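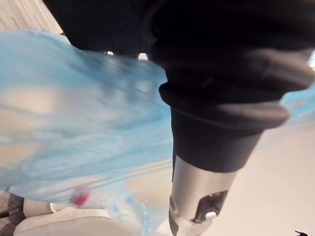 # Isteo Clear Blue Sacks

Isteo Clear Blue is a see-through refuse and recycling sack for offices, guest houses, clinics and shared buildings. The film is tinted light blue so that it can be told apart from general waste, and it is thin enough to show what has been put in it. It is sold by the roll and by the carton.

We have stocked this sack since we took over the Benetti janitorial range. It replaces the old Benetti Blue, which had a stiffer film and split along the bottom seam if it was dragged. If you have been ordering Benetti Blue on a standing order, your order has been moved across and the price per carton has not changed.

## What it is for

Most customers use Clear Blue for dry mixed recycling: paper, card, cans, plastic bottles. Some use it for linen and soft furnishings that are going into storage or out to a laundry. It can also be used as a dust cover for small items during decorating.

It is not a clinical waste sack and must not be used as one. It is also a poor choice for garden waste, as twigs go straight through it. For rubble, soil or broken tile, order the Zunonia woven sack, which is on its own page.

Check with your waste contractor before you change sack colour. Many contractors accept any clear or tinted clear sack for recycling, but a few want a particular colour and will leave the rest on the kerb.

## Sizes

There are 2 sizes, both in the same film.

| | Standard | Long |
|---|---|---|
| Length | 850 mm | 1,000 mm |
| Side gusset | None | 300 mm in total |
| Base | Star seal | Flat seal |
| Sacks per roll | 30 | 30 |
| Sacks per carton | 300 | 300 |
| Closure | Plain top | Plain top |

The Standard fits most pedal bins and the usual round office bin. The Long is meant for ring stands and for the tall square bins found in kitchens and post rooms. If you are not sure which you need, measure the height of the bin and add enough for the overhang at the rim. A sack that only just reaches the rim will slip down as soon as anything heavy goes in.

Neither size has a drawstring. We looked at one, but it would have put the price up by more than most customers told us they would pay. Ties are available separately.

## Film and strength

The sack is made from a blend of recycled and new polythene. The recycled content varies a little between batches and so does the shade of blue. Two cartons bought months apart may not match exactly. This has no effect on strength.

The star seal on the Standard gathers the base into a single point, which leaves no long seam to leak. It does make the bottom of the sack bulky, and it may sit slightly proud in a narrow bin. Push it down with a hand before use.

The flat seal on the Long opens out fully and gives more usable space, but liquids will find the corners in time. Empty bottles and cans before they go in.

Both sizes will cope with ordinary office recycling. Wet paper is a different matter: it is far heavier than people expect. Do not fill a sack more than halfway with it.

## Opening and fitting

1. Tear along the perforation with the roll held flat on a surface. Tearing in mid-air tends to take a strip off the next sack.
2. Rub the open end between finger and thumb until the layers part. In cold store rooms the film clings, and slightly damp fingers help.
3. Shake the sack once to let air in, then lower it into the bin.
4. Fold the top over the rim by a hand's width all the way round.
5. Press the base down before the lid goes on.

When changing a full sack, gather the neck first and lift straight up. Leaning it against the side of the bin on the way out is how most tears happen. Check for anything sharp poking out before you carry it down a stairwell.

## Use in waiting areas and lounges

Waiting areas produce less waste than kitchens, but it turns up in odd places. Paper cups are left on side tables, and receipts, pens and sweet wrappers go down the sides of seat cushions. Tub chairs are worse than open-armed chairs for this, as the curve of the back hides whatever has dropped behind a pillow.

Hiba Karaki looks after cleaning at a clinic building in Cáceres and has her team do the seating before the floor. They lift the pillows, run a hand along the edge of the seat, clear the table top and then vacuum. One Standard sack usually covers a whole floor of waiting rooms, and the clear film lets the team spot a phone or a pair of glasses that has been swept up with the papers.

Where there is no bin in the room, a small folding ring stand can be taken from room to room. It takes the Long sack with the top folded down.
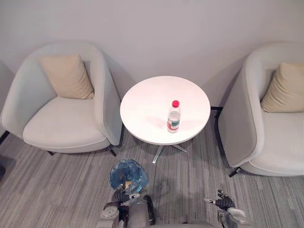 ## Storage

Keep cartons off the floor and out of direct sun. The tint fades in strong light and the film goes brittle after long exposure. A shelf in a cleaning cupboard is fine. Do not store them against a boiler or a hot pipe.

Loose rolls should be kept in the paper band they come in. Once the band is lost they unwind and pick up dust, and then the layers are harder to part.

## Ordering

- **Single roll:** sold from the counter only.
- **Carton of 300:** counter or delivery. A carton may not be split between sizes.
- **Orders over 1,000 sacks:** trade price applies to the whole order, and sizes may be mixed by the carton.

Orders placed before noon leave the warehouse the same working day. Account customers have 30 days to pay. New accounts are opened by Liis Kazlauskienė, who will need a delivery address and one trade reference. Questions about standing orders should go to Cillian Cullinane.

Unopened cartons may be returned within 30 days. We cannot take back opened cartons unless there is a fault. If a roll is faulty, keep the batch label from the end of the carton and send us the number with a short note of what went wrong. Missing perforations and unsealed bases are the usual complaints, and we replace those without asking for the sacks back.

## Goes with

- Isteo folding ring stand, grey
- Paper-covered wire ties, bag of 1,000
- Isteo bin labels for mixed recycling, in English or Spanish
- Zunonia woven rubble sack

The Isteo ring stand is out of stock until March. The older Benetti stand takes the same sack and is still available at the counter.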